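Workshop notebook, May
Bench 2, furniture side

Morning

Gray nightstand, the one from the Murnport batch. Came over from the Stukuslow store with two complaints on the ticket: bottom drawer stiff in the last third of its travel, and a mark on the top that may or may not be in the finish. Ticket also says "knob loose" with no word on which knob. Tried the middle one first. It turned a little under the fingers, so I backed the screw out, put a drop of thread lock on it and ran it in again. Fine now.

Took the drawers out and numbered them on the underside in pencil, top to bottom. Vacuumed the runners. A fair bit of grit in the lowest pair, probably off the floor, as that drawer sits close to it. Wiped with a dry cloth, then a thin rub of paraffin wax. No oil on these. We oiled the first Gil unit in the winter and it collected dust until the drawer would hardly move.

Measured the bottom drawer opening left and right. Left side is 3 mm tighter at the back than at the front. The carcass is slightly out of square and I doubt it was ever anything else. Loosened the back panel, pushed the carcass over by hand, checked the diagonals, screwed it down again. Better. A trace of the difference is left but the drawer no longer binds on it.

Ran the bottom drawer in and out 200 times, empty. Stopped at 59 to re-seat the left runner, which had crept forward, then carried on. No creep after that. Should look at whether the screw hole is worn – if it comes forward again, plug it and redrill.

Afternoon

Drawers back in, cabinet down on the terrazzo. The floor by the door is not level, so I moved it toward the middle, where it stands without rocking.

Things on and in it for the sorting runs: bottles and a paper bowl on top, can in the bottom drawer. Cubby not used. The bottom drawer stays out far enough to get at the can from above.
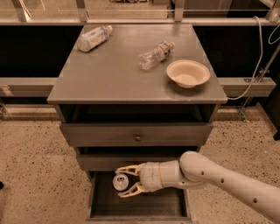 Gray nightstand, bottom drawer out, can on its side toward the left. Two bottles and the bowl on top.

The top is a slightly glossy finish and round things want to travel on it. Bottles go down on their sides, at an angle, and I let go slowly. The bowl is light and any draft from the door shifts it, so door shut while the top is laid out.

Can in the drawer: a piece of thin felt on the drawer floor might keep it from rolling when the drawer is pulled. Have not tried it. Pedach sells felt in sheets and there may be an offcut in the rack under the window. Cut it short of the front lip or it will ruck up.

Mark on the top: went over it with a damp cloth and then a soft eraser. It faded but did not go. I think it is a heat mark, under the surface. Leave it. Sanding through that finish for one mark would make a worse one.

To do
Check left runner again after 29 more cycles, loaded.
Ask Stukuslow which knob they meant.
Look for felt before ordering any.
Write the drawer numbers on the ticket – pencil on the underside rubs off.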